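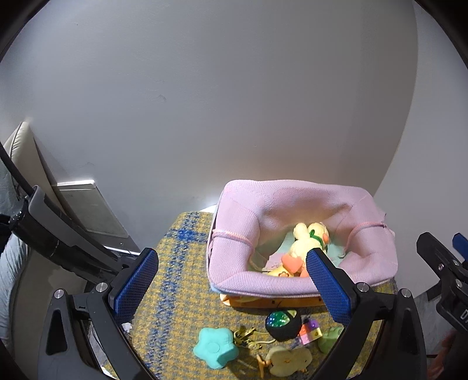

Slide 4. Collecting demonstrations with hand-held grippers

Good morning again. The previous section covered the Standus task list. The next slides cover how the demonstrations are recorded and what the Erwood comparison showed.

The view on screen comes from the camera on the gripper itself. Please note the two blue finger pads, open, with the toys on the cloth between and below them. The policy is trained on views of this kind. It receives no overhead image and no map of the table.

(Pause. Let the audience look before moving on.)

The task is tidying: small toys on a table, and a soft basket toward the back. We chose mixed objects on purpose. A plush chick and a stack of building blocks call for very different grasps, and the striped rope toy has no single good place to hold it.

Slide 5. Protocol

Each operator completed 12 practice runs before any recording was kept. Object positions were changed between runs. Operators were told to work at a normal pace and to leave a failed grasp in the recording if they recovered from it.

Recordings were made in homes in the Bokmont area during February. Table coverings were left as found. The patterned cloth on the previous slide is typical of the backgrounds we wished to keep.

Slide 6. Result

We compared 2 training sets of equal length. The first held only clean runs. The second also held runs with recovered grasps. On the Erwood test tables, the policy trained on the second set finished more trials, and most of the gain came from soft objects. For rigid objects the difference was small, and we make no claim about it.

(If asked about rope and cord: results varied too much between tables to report. Refer to the Haberkorn appendix.)

Slide 7. Limits

All test tables were at seated height. The basket was always within reach without moving the base. Training was repeated with 3 random seeds, and the spread is given in the handout.

(Next: Slide 8, camera calibration. Allow around 8 minutes.)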